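Catégorie : Cuisine et arts de la table > Rangement, petites surfaces
14 réponses · 3 partages

Empiler ou étaler sur une petite table ?

s_mengal
Bonjour. Petite table d'appoint, vaisselle dépareillée de plusieurs séries (la plus ancienne vient de chez Clonard). Je dresse par piles : assiette plate, bol, et tasse dans le bol s'il reste de la hauteur. Les couverts n'ont pas de place attitrée. Vous les mettez dans le bol, ou à plat sur l'assiette ?

jpathak
À plat, entre le bord de l'assiette et le pied du bol. Une cuillère debout dans un bol déplace le centre de gravité vers l'extérieur. Avec un bol de 200 g, un manche long suffit à le faire pencher.

Haris J.
Pas d'accord. Un manche glissé sous le bol lui enlève son appui : il repose sur deux points et il bascule au premier choc. Dans le bol, les couverts ne gênent pas la stabilité tant que le manche ne dépasse pas trop.

jpathak
Ça dépend du diamètre du pied. Au-delà de 6 cm, un manche plat ne change rien de mesurable.

Haris J.
Manche plat, oui. Les Skundix ont un manche rond, et là ça roule.

asmaa_ei
Question préalable : quelle profondeur, le plateau ? À 60 cm, deux assiettes passent sans problème et l'empilage ne se justifie pas. Je laisserais la tasse à côté.

s_mengal
Moins de 60, et il y a le bocal à loger. Je garde donc la pile pour une série et l'autre assiette devant, à droite. Bocal au fond contre le mur, assiette et bol orange, assiette bleu-vert :
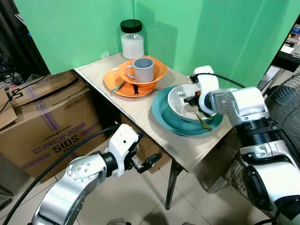
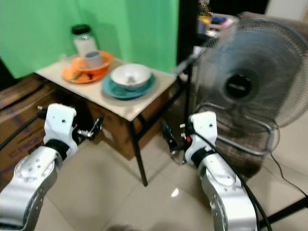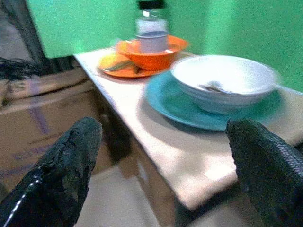
Re : Empiler ou étaler sur une petite table ?

Haris J.
Le bocal au fond, d'accord. Verre et couvercle vissé, c'est ce qu'on attrape le moins souvent. Je reculerais l'assiette bleu-vert de quelques centimètres pour garder une marge au bord.

jpathak
Une marge de presque 10 cm chez moi, mesurée depuis le rebord de l'assiette et pas depuis sa base. Avec un rebord relevé, l'écart entre les deux n'est pas négligeable.

asmaa_ei
10 cm sur une table de cette taille, c'est excessif. Je maintiens pour la tasse : un bol qui en contient une se soulève mal d'une seule main.

s_mengal
Je prends d'abord la tasse, ensuite le bol. Pour les manches, je vais comparer les deux méthodes avec les couverts ronds et je reviens ici en août.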